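What Goes on a Desk, and Where It Goes

A unit for readers aged eight to eleven. Pages 1 to 6 of the household series.

What a desktop is for

A desktop is a flat, level surface held at a height where a seated person can reach it. It does two jobs. It holds up things that are being used, and it holds up things that are waiting to be used. Most problems with desks come from the second job taking space away from the first.

The part of the desk directly in front of you is called the work area. Sit down, keep your elbows near your sides, and sweep your forearms across the surface like windshield wipers. The area your hands pass over is the work area. Now stretch your arms out straight and sweep again. The larger area is called the reach area. Anything past that is out of reach unless you lean or stand up.

The work area of a child is smaller than that of an adult, so an object placed well for your parent may be placed badly for you.

Surfaces

A desktop can be made from wood, glass, metal, stone, or a board covered with a printed layer. Each surface has a property called friction. Friction is the force that resists sliding. A rubber eraser on glass has high friction. A coin on polished stone has low friction and will travel a long way if you bump it.

You can compare surfaces yourself. You need a tray, a coin, an eraser, and a small plastic box.

Put the three objects in a row at one end of the tray. Lift that end slowly. Watch which object moves first. Lower the tray, put the objects back, and repeat the test two more times. Write down the order each time. If the order changes, check that the tray is clean and that you are lifting it at the same speed.

The object that moves first has the least grip on the tray. On a desk, it is also the one most likely to end up on the floor.

Stable and unstable objects

Every object has a center of gravity. This is the point where its weight balances. An object stays upright as long as its center of gravity is above its base. If you tip it until the center of gravity passes the edge of the base, it falls over.

Three measurements decide how easily an object falls:

Height. Tall objects have a higher center of gravity.

Width of the base. A wide base lets the object tip farther before it falls.

Where the weight is. A heavy base with a light top is stable. A light base with a heavy top is not.

A trophy or a wire ornament is usually fixed to a base for this reason. The wire part is tall and thin and would not stand alone. The base keeps the center of gravity low. When you move an ornament of this kind, hold it by the base. Wire bends, and a bent ornament may lean so that its weight is no longer over the middle.

Round objects are a special case. A cylinder has two flat ends and one curved side. On its end, it stands still. On its side, it can roll in two directions. A cylinder that has to be stored on its side should be placed in a tray or against something heavier.

Soft objects, such as pom-poms, are light for their size. They rarely roll far, and they do no damage when they fall. They do collect dust. Shake them outdoors, or hold a vacuum hose near them with a piece of netting over the end.

Sorting by use

There are several ways to sort objects. You can sort by color, by size, by material, or by owner. For a desk, the most useful way is to sort by how often the object is used.

Group A: used every day. Pencils, a ruler, an eraser.

Group B: used every week. Glue, scissors, a library card.

Group C: used less than once a month. Spare batteries, old badges, birthday cards.

Group D: not used, but looked at. Ornaments, photographs, a clock.

Group A belongs inside the work area, near the hand you write with. Group B belongs in the reach area. Group C belongs in a drawer. Group D belongs at the back or in a corner, with the clock where you can read it without turning your chair.

A clock is listed in Group D, although you could argue that it is used every day. You use it with your eyes and do not need to reach it. The exception is an alarm clock, which must be close enough to switch off.

To find out which group an object belongs in, keep a record. Make a list of everything on the desk. Each time you pick something up, put a mark beside its name. After a week, add up the marks. Henryk Duda, who prepared the activity sheets for this unit, tested the method with a class of 16 students. Most of them had guessed that they used far more of their things than the marks showed.

Holders and compartments

A holder keeps objects of one kind together. A compartment is one section inside a holder. Holders for flat objects, such as cards, have slots. A slot is a narrow gap with walls on both sides. The walls stop the card from falling forward or backward, and the floor of the slot stops it from dropping through.

A good slot is a little wider than the object. If it is too tight, the card is hard to pull out and its edges wear. If it is too loose, the card leans, and the writing near the bottom may be hidden.

Many card holders are made of clear plastic. Clear plastic lets light pass through, so you can see what is stored without taking it out. It also shows scratches and fingerprints. Clean it with a soft cloth, a drop of dish soap, and water. Paper towels can leave fine lines on some plastics. 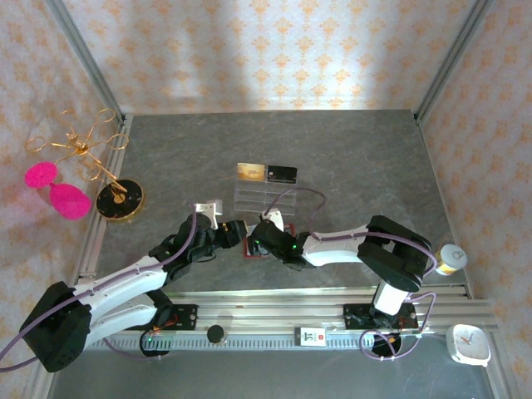 Cards kept in a holder should stand so that the top edge is easy to grip. If two cards are stored side by side, choose cards of different colors where possible. The eye separates a light card from a dark one faster than it reads a name. With several cards of one color, a small label on the holder does the same job.

A label should have one or two words. Write it in capital letters, with a pen that does not smear. Put it on the side facing the chair. A label on the back of a holder is of use only to the wall.

Small objects

Small flat objects, such as counters, tiles, and erasers, are the hardest to keep in order. A small object has little weight, so a sleeve or a sheet of paper can push it along without your noticing.

Do not keep small objects loose in the work area unless you are using them. When you finish, return each one to the same place. To pick up something small and flat, use your thumb and first finger on opposite sides and press inward before you lift. If it is too thin to grip, slide it to the edge of the desk and catch it with your other hand.

The Allix sorting tray used in the activity below has shallow sections with curved floors. The curve lets a finger scoop the object up the side. An empty egg carton works in the same way.

Activity: plan before you move

You will need squared paper, a pencil, a ruler, and scissors.

1. Measure the length and depth of your desktop. Draw it on squared paper so that one square stands for five centimeters.

2. Measure the base of each object you want to keep on the desk. Draw each base at the same scale and cut it out.

3. Mark the work area and the reach area on your plan.

4. Place the cutouts. Follow the groups in the section on sorting.

5. Check that at least half of the work area is empty. If it is not, remove cutouts until it is.

6. Move the real objects to match the plan.

A worked sum: a desktop 70 centimeters long has 14 squares along that side, because 70 divided by five is 14.

Leave the plan on the wall for a week. If an object keeps turning up somewhere other than its place on the plan, the place was probably wrong. Change the plan.

Words used in this unit

Base: the part of an object that touches the surface.

Center of gravity: the point where the weight of an object balances.

Compartment: one section of a holder.

Friction: a force that resists sliding.

Reach area: the part of a desk you can touch with your arms straight.

Work area: the part of a desk you can touch with your elbows near your sides.

Text by Sławomir Głowacki. Activity sheets by Henryk Duda. Published by Plilness Learning. Page last changed May 20, 2009.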